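Saving up for the arm, part two

So the budget is 2000, and the Flimico gripper would eat 300 of it before I've bought a single cable. I keep going back and forth! For now I'm doing all my planning in the simulated kitchen, where the only thing I spend is evenings. 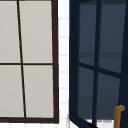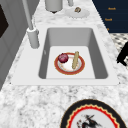
Windows first, then the sink with the onion and baguette on a plate.

I set up 10 jobs in there and I'm pricing the arm by which ones I'd really want done at home — dishes, mostly. The Kullilik arm is cheaper but it's short, and my counter is deep. Drornulby has one with more reach (and an 8 week wait, ugh). I'll probably put the deposit down in December and hold off on the gripper.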